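Course 276: Wood in the Interior
Handout for Unit 8: Tabletops, Grain and Seasonal Movement

Juddale School of Furniture and Interiors, March 1, 2020

Students are expected to have read the Unit 7 notes on cutting and drying before attending this lecture. Terms introduced there are used without further definition.

1. Moisture and the finished piece

Wood continues to exchange moisture with the air after it has been dried, cut and finished. When the air is damp it takes up water and swells; when the air is dry it gives up water and shrinks. A finish slows the exchange and does not stop it. A tabletop intended for a heated interior is commonly brought to a moisture content near eight percent before assembly, and it will drift above and below that figure over the course of a year.

Movement is unequal in the three directions of the board. Along the grain it is small enough to be disregarded in furniture work. Across the grain it must always be allowed for. A flat-sawn board moves more in its width than a quarter-sawn board of the same species, and for this reason the cutting method should be recorded on the drawing whenever the top is made from solid stock.
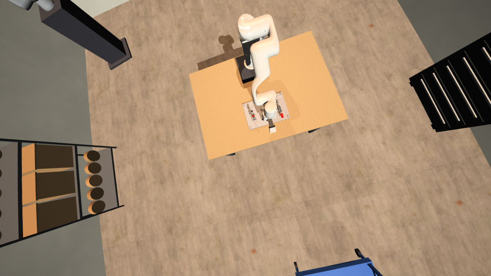 Figure 8.1. Light orange wooden tabletop with fine grain, over a wood-patterned floor.

2. Reading grain at the design stage

The direction of the grain governs both the appearance of a top and the way it will behave. On a rectangular table the grain is ordinarily run along the longer side. This places the greater part of the movement across the shorter dimension, where it is easier to accommodate. A designer may depart from this practice, but the fastenings must then be reconsidered.

Fine, close grain tends to give a quiet surface at a distance. Bold grain draws the eye and may compete with a patterned floor. Where table and floor are both of wood, or where the floor imitates wood, the two should be compared under the lighting of the finished room. In the Hondley reading room exercise, several groups selected a top under the studio lamps and found it noticeably more yellow when it was placed by the north windows. Samples should be at least the size of a sheet of writing paper. Smaller pieces do not show enough of the figure.

3. Fastening the top to the base

A solid top should be held flat by its base while remaining free to widen and narrow. The methods accepted for coursework are slotted screw holes, wooden buttons in a groove, and metal figure-eight plates. Glue along the full length of a cross rail is not accepted. A top 700 millimeters wide that is restrained in this manner may split, or may push the joints of the base apart.

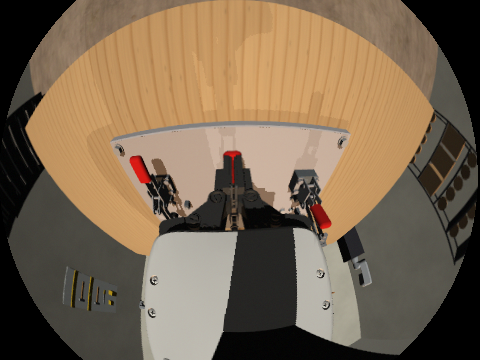
Hoarau considers this rule too strict for small work, and has argued in the staff seminar that a narrow top of well-dried quarter-sawn stock will tolerate a short line of glue at the center of each rail. The point is a fair one. Glue at the center leaves both edges free, and the method appears in a good deal of older furniture. Students may use it in the Dritwood project if they show the glued length on the drawing and state the cut of the boards.

4. Cupping and its causes

A board that gains or loses moisture on one face only will curve across its width. The usual causes are a finish applied to the upper face alone, storage flat on a cold floor, and placement over a heat source. The underside of every top should therefore receive the same number of coats as the upper side, even where it will never be seen.
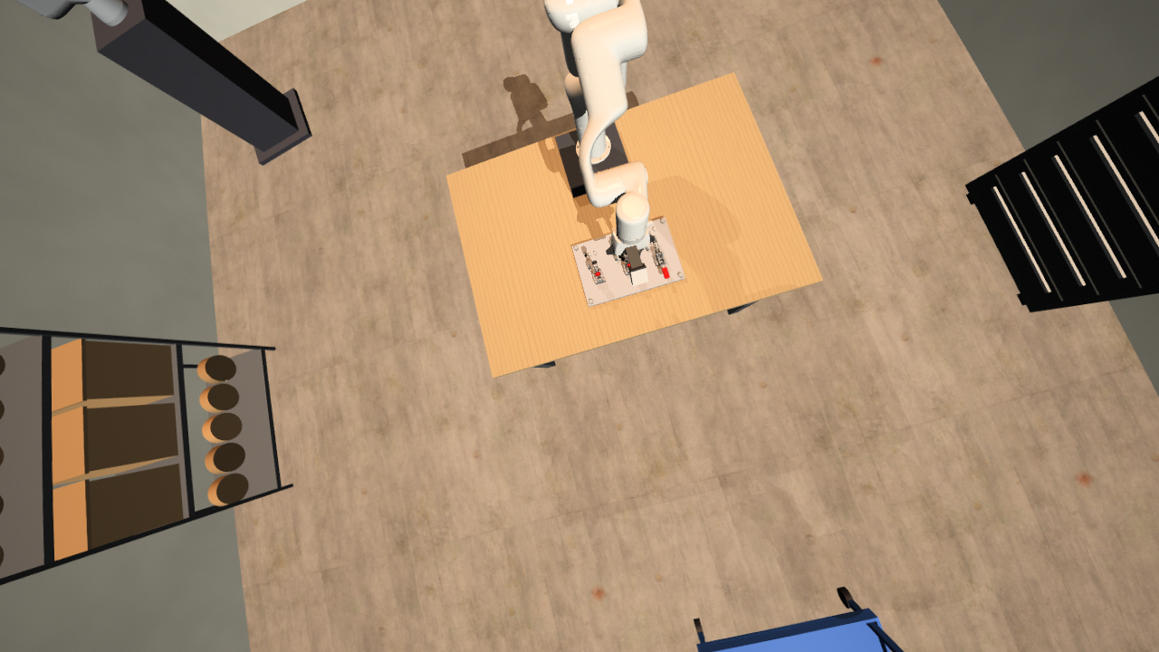

A cupped top should not be planed at once. It should be stood on edge, with air reaching both faces, and checked with a straightedge each week. Many boards recover most of their flatness in this way. If planing is carried out while the moisture remains uneven, the board may curve in the opposite direction when it settles.

5. Preparation for the next session

Bring one solid wood offcut, measured across the grain at two marked points. Measurements taken in January should be brought as well, together with a note of the room in which the piece was kept. Drawings for the Dritwood project are to be left in the Leblanc Room before the session begins.

Related handouts
Unit 6: Choosing Species for Indoor Use
Unit 7: Cutting and Drying
Unit 9: Oils, Waxes and Varnishes
Unit 10: Wood Floors and Imitation Wood Floors
Drawing Standards for Course 276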